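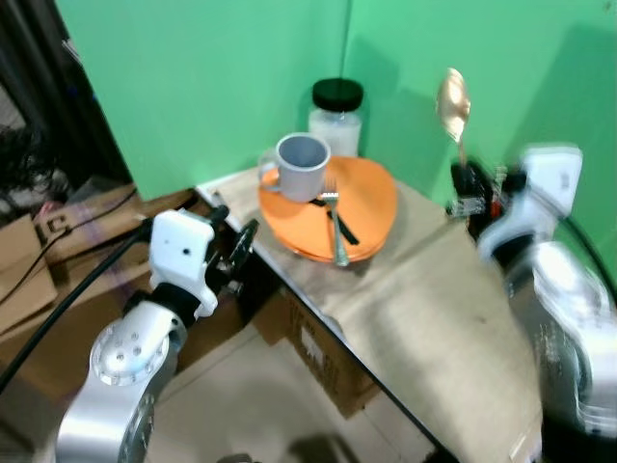 ## The potluck, and what we are going to do about it

The May potluck fed everyone who came, which I mention first because the rest of this item may give another impression.

There were 12 dishes on the long table by six o'clock. Five of them were pasta salad. I have nothing against pasta salad and have brought it myself in lean years, but five is a lot of pasta salad to walk past while looking for something else. Two were from the same recipe, the one on the back of the box, and their makers spent the evening seated well apart.

Monique Chevalier made her onion tart again. It was gone before the line had reached the piano. Monique has asked me to print the recipe and I've agreed, on the condition that she write down how much butter is in it, a figure she has so far given only as "enough." Look for it next month.

Ctibor Procházka brought dumplings, a pot of gravy and an extension cord, and then discovered that the outlet by the window is the one that doesn't work. Anyone who has been to a winter concert in the hall could have told him. The pot was moved to the kitchen, where it did very well, though it meant that people with dumplings were in one room and people with gravy in another for most of the first half hour. Several friendships were begun in the doorway.

Now to the sign-up sheet. We have had a sign-up sheet for 17 years. It hangs on the corkboard under the piano tuner's card, it has a column for what you're bringing, and the column is mostly filled with the words "something" and "TBD." One neighbor wrote "yes." So for the fall supper we're trying it differently, and I'd ask you to read this part even if you skip the rest of the newsletter, as I gather many of you do.

The streets will be split up by course:

- **Graltiren Street and the cul-de-sac:** mains, hot or cold
- **Arken Lane:** vegetables and salads (a salad may contain pasta, but please talk to each other first)
- **Rirnero Court:** bread, cheese, pickles, anything that goes with the above
- **Charpentier Road:** dessert

Yes, Charpentier Road got dessert. Charpentier Road also got dessert in 2019 and brought three bags of clementines, so there is a matter of honor involved. If you have a dish you're known for and it falls under somebody else's street, bring it anyway. Monique lives on Arken Lane and I'm not going to be the one to tell her a tart isn't a vegetable. It does have onions.

**Labels.** Please put a card in front of your dish saying what's in it, nuts and shellfish especially. "Grandma's casserole" tells us about your family and very little about the casserole.

**Serving spoons.** Bring one, with your name on a bit of tape. We own 4, and one of those is a ladle. The macaroni was served with the ladle this year, and portions were generous up to the point where there was no macaroni.

**Left behind in May.** One glass lid, no dish. One blue casserole, no lid, and no, they don't fit each other, we all tried. A cake carrier with a good half of a lemon cake in it, which has since been dealt with. A cardigan, gray, child's. They're on the shelf over the coats until the end of the month, and after that the lid is going to live with me.

**Money.** The jar by the door took in $383, which covers the hall, the coffee and the new trash cans, and leaves a little toward getting an electrician to look at the outlet by the window. Ctibor has offered to look at it himself. We've thanked him and are calling the electrician.

If you can help set up for the fall supper, come at four. If you can help clean up, please stay until the floor is swept. Last time a number of people helped clean up by carrying a single cup to the kitchen and then finding their coats. I saw you. I was behind you with my own cup.

The new sheet goes up on the corkboard next week, with a pen on a string.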